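October 7, 2018

Sunday evening, and I have done the thing I said I wouldn't, which is take work home. It is in the bag by the door. I can feel it looking at me.

Friday was the last day of the old route desk. By which I mean the desk is still there, with the tea ring and the drawer that only opens if you lift it, but the job that used to happen at it has gone to Fludix. Fludix is the software. It plans where the delivery robots go, watches them as they go there, and tells us afterwards how well it thinks it did. It thinks it did very well. It has a green bar for this.

I planned routes at Flelenness for eleven years. First for vans, then for bikes when the vans got too dear to park, and for the last two winters for the little wheeled boxes that trundle along the pavement with somebody's prescription inside. My skill, if you want to call it that, was knowing things. Which doorman won't take parcels before ten. Which kerb looks dropped on the map and is not dropped when you get there with a trolley. I kept it all in a ring binder, and in January a very polite young man came and asked whether he could borrow the binder for "ingestion". I got it back a week later with the pages in the wrong order.

So now I am a Scenario Reviewer. There are 4 of us left out of the planning room, all Scenario Reviewers, and between us we have a new kettle, which was announced in the same email as the redundancies. I'm not complaining about the kettle. It's a good kettle.

What a Scenario Reviewer does is look at a made-up town. The robots don't get let loose on a real street until they have driven a pretend one 100 times without doing anything daft, and somebody with a pulse has to look over the pretend one first and say whether it's enough like a street to be worth driving on. The pretend town is built by another firm, Flokeo, who have never, as far as I can tell, been rained on. I open a corner, I look at it, I fill in the form. Is the crossing plausible. Are the people plausible. Is there anything missing. The form has a box for "other" that takes 431 characters, spaces included, and I have already had one sent back for being over.

I thought I'd hate it and I hate it less than I'd like. I spent most of Tuesday cross about a corner with no bins. You cannot have a city corner with no bins, it's where the trouble starts - the bin gets full, people put things beside the bin, the robot meets a pizza box and has a crisis. I wrote this up at some length (see above, sent back). On Wednesday they'd put in a bin. One, perfectly clean, in the middle of the footway like a statue of somebody important. I've asked them to move it.

The thing I hadn't expected is how quiet the room has got. When we planned, we shouted. Somebody would have a rider on the phone with a puncture and somebody else would say give it to me, I've got one going past, and you'd sort it in half a minute and feel marvellous. Now if a robot gets stuck Fludix sends another one and tells us in a message that it has been "resolved". We read it and say oh, good. At lunch on Thursday we all ate at our screens out of habit, though there's no call to any more, and then sat there with our hour.

The riders have had it worse, I know that. Three went to the Malinowski depot across the river, which still uses people for anything with stairs. One of them told me it's fine, the coffee's terrible, and that he misses being shouted at by somebody who knew where he was. I said I missed it too. We were both a bit embarrassed after that and talked about his knee.

Anyway. Friday's last corner, which I printed out so I could draw on it with a pen, and which is now in the bag along with the form.
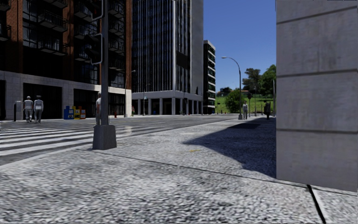 Friday's corner. A hydrant, three newspaper boxes, and not a cloud over any of it.

I've got it out on the kitchen table after all. My notes so far, in pen, round the edges:

Person behind the traffic light pole. I like this one. You can only see a slice of them, and that's the first properly lifelike thing Flokeo has done, people stand behind poles all the time and step out when it suits them. Have written KEEP.

The pillar's shadow is hard and dark right over the paving. Want to know whether the robot treats a shadow as a hole. The bikes never did. Have written ASK.

Yellow streak on the stones, no idea. Have written "egg?" and will have to put it more nicely on the form.

Newspaper boxes: who is buying the newspapers. Not my department.

I do notice I've started doing it outside as well. Walking back from the shops this afternoon I stopped at the lights by the chemist and marked the whole junction down for having too many pigeons. Then one of ours came by, a real one, going along at its sensible pace with its flag up, and it stopped for me. I stopped for it. We stood there. In the end I went first, and it waited till I was well clear before it set off, and I said thank you to it, out loud, in front of a bus queue.

Form is due at nine. I've used 212 of my characters and I haven't got on to the kerb yet.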